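Ikbridge Shelf Kit – data card and notes

What's in the download

The Ikbridge Shelf Kit is a two-finger gripper, a wrist camera and a starter set of recordings for small retail jobs, mostly phones and phone stands. We've been running it on our own bench since February and we like it a lot. The starter set has 3359 episodes across 26 tasks, recorded in 11 display enclosures with different walls and floors.

Each episode folder holds the wrist video, the joint log and a plain text instruction. Idix, the little viewer that ships with the kit, opens all three side by side. Start there before you train anything – ten minutes of scrubbing through episodes will teach you more than this page can!

The phone tasks are our favourite part. Dark glass, thin metal edges and round stand bases all crowd together, and a policy that copes with them tends to do well on the easier shelves too.
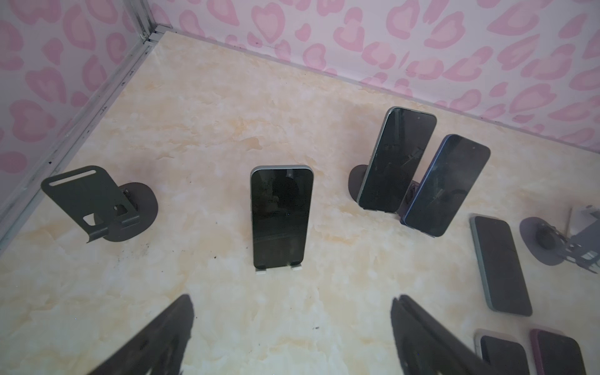 Wrist view, phone and stand tasks, pink heart walls with marble-pattern floor.

Known issues

Reflections on dark screens confuse the depth estimate. Turn on the glare mask in Idix (it's off by default).
Release 3 renamed the stand tasks, so older Grecu configs need their labels updated.
Closing the gripper on a phone lying flat is still slow. Hastau firmware users should lower the approach speed first.
Floors aren't cleaned between episodes. Leave the specks in if you want a model that handles a real shop counter.

Splits

Train and test are divided by enclosure, never by episode. Please keep it that way if you publish numbers, and send us your odd failures – we love looking at them.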